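About Plullent

We read extended warranties for kitchen appliances, all the way through, and write down what they cover. It's a dull job. We started doing it after a store clerk in Trudano tried to sell one of us a protection plan on a toaster, and the plan cost nearly as much as the toaster.

Most of what gets said about these plans comes from the people selling them. You'll hear "total peace of mind" at the register, and then the paperwork spends 32 pages taking it back. We don't think every plan is a bad deal. We do think you should see the exclusions before you pay, and we have yet to find a store that puts them on the counter.

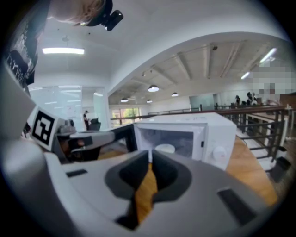 One reader wrote to ask whether we weren't being a little hard on the sellers, given that her own plan had paid for a new dishwasher pump with no fuss at all. Fair enough. We're glad it paid. Her contract was one of the older ones, before the wording on "normal wear" changed, and we'd want to see what the same company offers now before telling anyone to sign up.

What we look at

We buy plans the way you would, at full price, and we read the contract that arrives afterward. Then we compare it to the sales page. With the smaller appliances the sums rarely work. A plan on a cheap microwave often has a service fee for each visit, a cap on parts, and a clause letting the company send you a gift card in place of a repair. Add that up and see if you still want it. 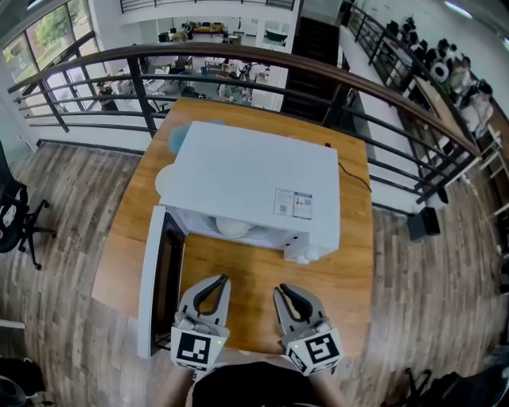 A countertop microwave with its door open.

Belay is our own checklist, free to use. It has 20 questions to put to a seller, and if they can't answer the first nine, we'd walk away. Some salespeople have told us the list is unfair. They haven't told us which question is the unfair one.

Where the money comes from

You should ask this of any site that gives advice, ours included. Plullent is paid for by subscribers and by one yearly report that we sell to libraries. We take no commission on plans. Gokthorpe, a warranty broker, offered us a referral deal a while back and described it as a partnership.

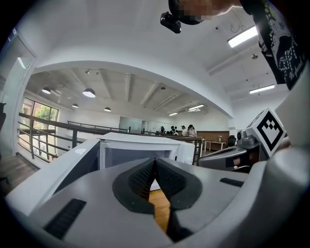 We said no, and their contracts get the same reading as everyone else's. If that ever changes, it will be written on this page, in type the same size as the rest.

What we can't do

We aren't lawyers and we can't fight your claim for you. We also get things wrong. Terms change without notice, and roughly 10 of our write-ups were out of date when we last went through them in September. They're marked. If you spot another, send us the contract and we'll read it.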